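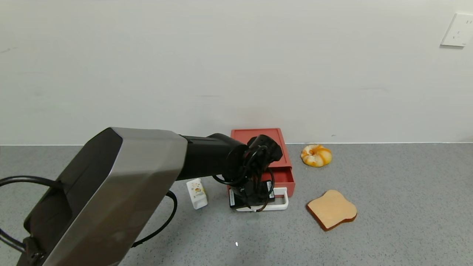 A gripper above the handle of a red storage box

How to check a candidate's business claims before you vote

Posted by Yanti Teoh, 07/01/2022

Every time there is an election in Midness the leaflets start coming through the door, and every time at least one of them has a smiling person on it who has "run successful businesses for years" and would like to run the town in the same way. Some of them have, and good for them. I have voted for a few. But it is a claim like any other and you can look into it from your own kitchen in an evening, with a pot of tea and no special training. I was a school secretary for most of my working life, so if I can do it I promise you can too.

I have written this for local elections, where there is often no reporter doing the work for you. The same steps will serve for bigger names, only there will be a great deal more paper.

What you need

The leaflet, or a saved copy of the candidate's web page. A notebook. Something to get online with. A place to keep printouts together, and do write the date on each one as it comes off the printer. I used to skip that and then spent half of June trying to remember whether I had read a page before or after it was changed.

Step 1. Copy out the claims word for word

Take a pen and copy every claim about money, jobs or business exactly as it is printed. Don't tidy it up. "Built a company employing 30 people" is one claim, "created 30 jobs" is another, and "led a team of 30" is something else again. The first would show up in a set of accounts, the second is hard to pin down, and the third may be perfectly true of somebody who never owned a thing.

Next to each one put a letter. I use F for something that is either so or isn't, V for vague, and O for opinion. "A respected business leader" is an O and you can leave it alone. You will probably find you have far fewer Fs than you expected, and that is worth knowing before you go any further.

Step 2. Find the company

In the UK there is a free public register of companies and you can search it by company name or by a person's name. Most other countries have something along the same lines, though you may have to pay a small fee or put up with a very old-fashioned website.

Start with the company name if you have it. If you only have the person, search for them as a director, and be careful! People share names. Look at the month and year of birth where it is given, and at the sort of area they have listed, and if you still can't be sure then treat it as not found. I once spent a whole happy evening on the wrong man entirely. He had a very interesting career in drainage.

When you have found the right one, note down:

The date the company was set up.
Whether it is active, dormant or dissolved.
The date your candidate became a director, and the date they stopped if they have.
Who else is a director, and who holds the shares.
Any other names the company has had.

A dissolved company is nothing to gasp over. Small companies are closed for all sorts of ordinary reasons, a retirement or a merger or a change of plan. What you are after is whether the dates match the leaflet.

Step 3. Read the accounts, even if you don't like accounts

I put this off for years and I wish I hadn't. Small companies don't have to publish very much, so there is often less to read than you fear. You may only get a balance sheet, a page or two long.

Look for the line that says net assets (or net liabilities, where the figure is in brackets). That is what the company owns less what it owes. Then look for the average number of employees, usually tucked away in the notes near the back. Then look at the same two lines for the year before, and the year before that. One year by itself tells you very little.

Let me give you one I did myself. A candidate in our Ondik ward talked a good deal about Renari, his property company, and called it "a major local employer". I had no reason to doubt it. The accounts gave the average number of employees as two, and net assets of £4,000. There was nothing wrong in that at all, plenty of decent little firms look just the same on paper, but it did make me read the rest of his leaflet more slowly.

And please remember what accounts can't tell you. They are out of date by the time you see them. A company may belong to a larger group, so that the money and the staff sit somewhere else. Somebody may be trading as a sole trader with no company whatever, and then there will be nothing on the register for you to find. Write "not found" in the notebook and move on. "Not found" and "not true" are a long way apart and I have heard them muddled at more than one public meeting.

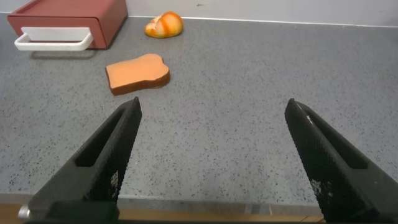
Toy bread slice and roll on the counter, with the white-handled box

Step 4. Look at the register of interests

If the candidate already sits on the council, they should have filled in a form listing their job, land, shares and so on. Ours are on the council website, under a heading I can never find twice, so I have learned to type "register of interests" and the councillor's surname into the search box. If you can't find it, ring up or email and ask for it. You don't need to say why.

Put the form beside your notes from Step 2. Is the company on both? Is there a property on the form that the council has dealings with? Does the date at the bottom look recent, or has the form been sitting there since the year dot? Forms do get forgotten. Amândio Matos, who was a clerk to a parish council before he moved here, told me that late forms were nearly always down to people being busy or muddled, and that a polite reminder usually did the trick. I try to keep that in mind.

If your candidate is new and has never held a seat, there will be no form yet, and you can skip to the next step.

Step 5. See whether the council has paid them

Many councils publish a list of what they spend, usually as a spreadsheet for each month or quarter. It is dull to look at. Open it, press Ctrl and F together, and type in the company name. Try it with and without "Limited" and try it misspelt as well. When Chih-ming Su was looking for payments to a cleaning firm called Peng, she found one for £900 under "Peng" and another under "Pengs", and the second would have slipped past if she hadn't been stubborn about it.

A payment is only a payment. Councils buy things from local firms all day long and so they should. What you would want to know is whether the person declared it, and whether they left the room when it was voted on. The minutes ought to say. Look for "declarations of interest" near the top.

Step 6. Ask the candidate

Please don't leave this one out. I know it feels awkward. You might have got something wrong, and they deserve the chance to tell you so before you mention it to the whole street.

Keep it short and friendly and ask one thing. Mine usually go something like this:

Dear Mr Van der Merwe,

Your leaflet says that your company has employed 32 people in Midness. I looked at the published accounts and could not find that figure. Could you tell me which years it refers to, and whether it includes contractors?

With best wishes,
Yanti Teoh

That was a real letter, more or less, and Kagiso Van der Merwe wrote back the next morning with a very full answer. He had counted seasonal staff, he told me which years, and he changed the wording on his web page. I thought better of him for it and I told him that as well.

Give people a week. If you hear nothing, send it once more, then make a note that you asked.

Step 7. Write down what you found, and be fair

If you mean to share your notes, on a residents' page or in a letter to the paper, stick to what the documents say and say which document it was. "The accounts give two employees" is fine. "He is a fraud" is not, and could land you in real trouble besides being unkind. Include the candidate's answer, in full if there is room. Do the same checks on the one you were going to vote for anyway – that is the hardest bit of the lot, I find, and I have been caught out by it.

Domnica Lazăr has kindly said she will go through the spreadsheet part with anyone who gets stuck, so leave a comment underneath and I will pass it on to her. She would like you to have the file already downloaded, please, and to know which month you are looking for.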